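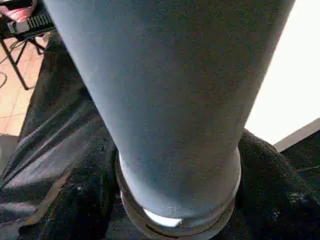
4. Dark twill and denim – sorting, brushing, folding

Applies to: jeans, work pants, twill jackets, aprons in black or charcoal. Not for coated or waxed stuff, see section 6. Not for knits.

Last changed July 14, 2025 (M. Amato). Replaces the old sheet taped inside the Parkum closet door. Please take that one down if you see it.

You need
Clothes brush, stiff side and soft side
Lint roller
Kurnix folding board, large
Cotton tape, cut to arm length
Paper tags and a soft pencil
A clear table, good light from one side

Before you start
Wash hands, dry them properly. No hand cream. Rings off if they have a raised stone. Wipe the table down with a dry cloth and then look at the cloth – if it came up gray, wipe again.

CAUTION: Black dye rubs off on pale things. Never stack dark twill on top of white or cream, not even for a minute. Put a sheet of tissue in between if there is no other spot.

4.1 Sorting

1. Empty the whole bag onto the table. Don't pull pieces out one by one.
2. Check pockets. All of them, coin pocket too. Paper tissues are the worst.
3. Make two piles. Coarse weave with visible diagonal lines on the left, smooth or shiny on the right. Not sure? Rub it between finger and thumb. Still not sure, goes left.
4. Anything with a smell, a stain or a damp patch goes back in the bag and the bag goes to Annunziata Longo. Don't fold it and hope.
5. Close zippers. Buttons can stay open except the top one.

Note: black and charcoal can share a pile. Navy can't. Take a piece to the window if you can't tell, the ceiling lights make navy look black.

4.2 Brushing

1. Lay one piece flat, outside up. Smooth it from the middle out with the flat of your hand.
2. Stiff side first, coarse pile only. Long strokes, waist to hem. Lift the brush at the end of each stroke.
3. Soft side for the smooth pile. Same direction. Light pressure.
4. Turn over, repeat.
5. Lint roller for what's left. Small light flecks in the weave may be part of the yarn, they won't come off – leave them alone after two passes.
6. Do the seams last. Fold the seam open with your thumb and brush along it.

CAUTION: No stiff brush on shiny cloth. It leaves tracks and they stay.

CAUTION: Don't use a wet sponge on creases. Hang the piece overnight and look again in the morning.

4.3 Folding

Pants

1. Hold by the waistband, shake once, hard.
2. Leg on leg, inside seams together. Back pockets out.
3. Lay on the table with the crotch point tucked in so the edge is straight.
4. Set the folding board at the knee. Fold hem up over it to the waistband.
5. Slide the board out sidewise. Fold once more in half.
6. Press down with both hands, slowly, to let the air out. Thick twill will spring back up a bit. Fine.

Jackets

1. Face down, sleeves straight out.
2. Sleeves in across the back. They should'nt cross past the middle.
3. Bottom up to the shoulder line.
4. Turn over. Collar stays up, not crushed flat.

Aprons: strings in first, then in thirds. Don't knot the strings.

Note: if a fold looks bunched underneath, open it all the way and start over. Tugging at a corner just moves the lump.

4.4 Stacking and tying

1. Heaviest at the bottom. No more than 6 pieces to a stack.
2. Alternate the folded edge, left, right, left. Otherwise it leans.
3. Cotton tape around the middle, bow on top. Snug, you should get two fingers under it.
4. Tag: size, color, your initials. Pencil only.
5. Stacks go on the Aletti shelves, folded edge facing out. The lowest shelf is for pants, jackets above.

If something goes wrong

Gray fluff all over after brushing – brush is dirty. Comb it out, begin again from 4.2 step 2.
Fold line shows as a pale stripe – piece has been lying too long. Unfold, hang, refold in a different place.
Stack slides off the shelf – to many pieces, or edges all on one side.
Tape marks the cloth – tied too tight. Loosen and move it a hand's width over.

Refold everything that hasn't left the shelf by the end of the month. New tags each time. Used tape goes back in the tin if it's clean.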